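March 26, 2022, bench notes, Fenelora trial kit

Quiet in here on a Saturday, so I've had the long table and the kettle to myself and can write this up properly for once. For anyone who missed the start, we have the Fenelora assembly kit on loan and have to tell Vilém Hrubý at Ondrejka whether we'd pay for it. The price they quoted is 2,982 for the lot, holders and wrist camera included, and I do think the holders are rather lovely, though I'm told I get soft about fixtures!

I've stayed with the processor job because it's the one Thenmozhi Poduval asked about back in December, and because a socket full of fine pins is a fair test of anybody's manners.

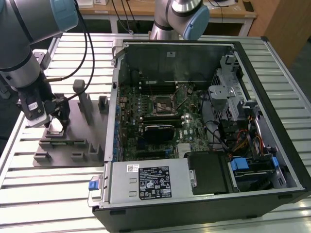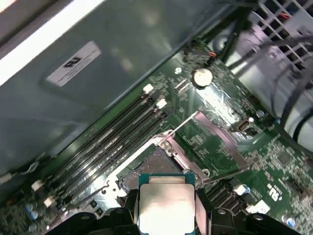
Teaching the positions took me around 40 minutes, tea included, and the manual is much kinder than the old Tronier one (no hunting through appendices for the jog speeds, bless them). My one real grumble is the software, which forgets the approach height whenever you rename a program. I lost seven of them that way before I twigged, so please save a copy first.

I'd also like softer pads on the fingers, and I've written to Vilém to ask whether they come as a spare or only in the bigger set.

Still to do: memory modules, then the whole routine again at 20 per cent speed with Thenmozhi watching the force readings. Somebody has walked off with the small hex keys, and I'd like them back on the hook by Monday, please.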